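Handheld Gripper Working Group — Minutes of the Floor Practice Meeting
Jul 21, 2024, main room, Plorport
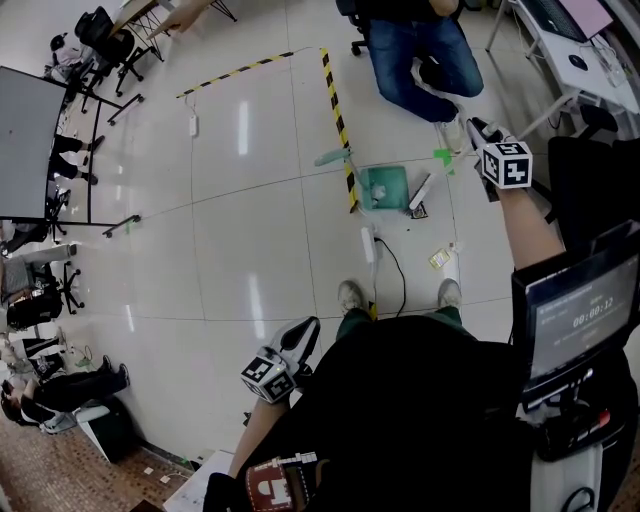 1. Minutes of the April meeting

Accepted with one correction. Under item 4, "marker cubes may be wiped between sessions" should read "must be wiped between sessions." The corrected version goes on the shared drive.

2. Taped areas

The group went over the draft rule on yellow-and-black tape. The Vondari members wanted every work area closed on all four sides. Bangera objected that a closed square is hard to fit between the desks, and that people end up stepping over it all day. After some discussion the wording was settled as follows:

Tape marks the limit of the work area. At least one corner must be laid out in tape before a session starts. Anyone not wearing grippers stays seated or walks outside the line while a session is running.

Worn tape is to be replaced the same day. Flurkance will send the part number of the tape they use, which comes up without leaving glue on tile.

3. Cables and power strips

This took the most time. Power strips on the floor are the most common entry in the near-miss log, ahead of chairs. A person wearing two grippers has no free hand and is often looking at the object, not at their feet.

Agreed:
- Power strips go under a table or against a wall wherever the cable length allows.
- If a strip has to stay on open floor, its cable is taped flat along the whole run.
- The wearer looks over the floor before starting the timer and says out loud if a cable lies between their feet and the work area.

Bangera asked for cable covers as a requirement. Not agreed at this point. Covers move the markers' reference objects around when people kick them, and two members had seen this happen. To be looked at again once Flurkance has tried a flat type.

4. Small items on the floor

Packets, scraps and loose pieces that are not part of the task get picked up between sessions. Items that are part of the task are listed on the task sheet, so that anyone tidying knows what to leave alone. Bangera pointed out that the sheet is often left in another room — it should be kept at the nearest desk.

5. Chest display and red button

The timer must be readable by the wearer without lifting either gripper. Vondari proposed a limit of 90 seconds per recording for floor-level tasks, on account of the bent neck. Accepted as a trial.

Mount straps are checked at each change of wearer. Shoulder bags come off before the harness goes on. There was a question about whether this covers small pouches. It does.

6. Log review

The session log now has 1154 entries. Of these, 117 carry no note of who checked the floor. The field will be made mandatory in the form. Old entries stay as they are and will not be filled in from memory.

7. Shoes

Closed shoes with a flat sole, no exceptions for short sessions. No discussion.

8. Actions

Flurkance: tape part number; trial of flat cable covers.
Vondari: clean text of items 2 and 3 for the handbook.
Bangera: change to the log form; task sheet holders for the desks.

Next meeting to be set by e-mail. The room at Plorport is free most mornings.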